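Home | Explore | Sound and Music | Families | Visit

How Does an Electronic Keyboard Remember a Piano?

The Pulora Museum of Musical Instruments prepared this page for readers aged eight to eleven. Words in capital letters are explained in the list at the end.

A piano is a large and heavy instrument. Inside it are strings, and when a player presses a key, a small hammer covered in felt strikes the strings for that note. The strings shake very quickly. The shaking passes into a wide wooden board, and the board pushes the air. Your ears notice the moving air, and you hear a note.

An electronic keyboard may have no strings and no hammers at all. It can still sound very much like a piano. Many keyboards do this by using SAMPLES.

What is a sample?

A sample is a short recording of a real sound. To make samples of a piano, a sound engineer places microphones near the instrument in a quiet room. A player presses one key and holds it until the note fades away. The engineer saves the recording. Then the player presses the next key.

This work is slow. A full-size piano usually has 88 keys, and each key can be played softly, loudly, or somewhere in between. A note played softly is more than a quiet copy of a loud one. It has a rounder, darker sound. For this reason, the engineer records every key several times, at different strengths.

The museum's own piano was sampled in this way for the Stunis listening desk on the second floor. The finished set contains 2,956 recordings. They include the notes, the soft thump of the pedal, and the small sounds the keys make as they rise. The work took 12 days, and the heating was turned off during each recording so that its hum would not be heard.

How does sound become numbers?

A computer cannot store moving air. It stores numbers. When a microphone picks up a sound, it turns the movement of the air into an electric signal that rises and falls. A part called a CONVERTER measures the signal again and again and writes down a number each time.

Music on a compact disc is measured 44,100 times in every second. If the measurements were taken too slowly, the high sounds would be lost. You can compare this with drawing a curved hill by making dots on paper. A few dots give you only a rough shape. With a great many dots, the curve is clear.

What happens when you press a key?

Under each key is a sensor. On many keyboards the sensor has two parts, one a little lower than the other. The key touches the first part and then the second. The keyboard measures the time between them. A short time means that you pressed quickly, and the keyboard chooses a loud sample. A longer time means that you pressed gently, and it chooses a soft one.

The numbers in the sample are then turned back into an electric signal. The signal goes to a speaker, and the speaker moves the air. All of this takes place so quickly that most people cannot notice any wait.
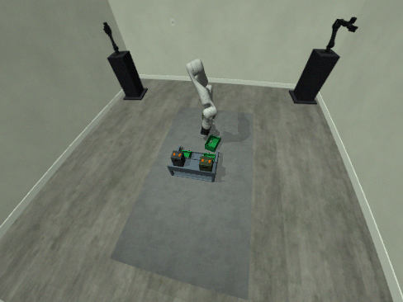 Some keyboards do not hold a separate recording for each key. They use one recording for a few neighboring notes. To make a higher note, the keyboard plays the recording faster. To make a lower note, it plays it more slowly. This saves memory, but it must be done with care. If a recording is moved too far from its first note, it begins to sound strange. A voice played much too fast sounds squeaky for the same reason.

Are samples the only way?

No. Some instruments build their sounds from simple electric waves, and these are called SYNTHESIZERS. Others use a computer program that works out how a string would shake. Sheila Sedgwick, Head of Learning at the museum, advises young visitors to listen to the end of a note as well as the beginning. The way a note fades often gives a good clue about how it was made.

Try it at home

Ask an adult for a device that can record sound. Tap a glass gently with a spoon and record it. Move to a room with a carpet and curtains, and record the same tap again. Play both recordings and listen for any difference. Soft things in a room soak up sound, and hard walls send it back.

Words to know

CONVERTER: a part that changes an electric signal into numbers, or numbers into an electric signal.

SAMPLE: a short recording of a sound, kept so that it can be played by an instrument.

SYNTHESIZER: an instrument that makes sounds by electronic means.

Teachers may request a printed copy of this page from the Learning Office.

Last updated: September 2022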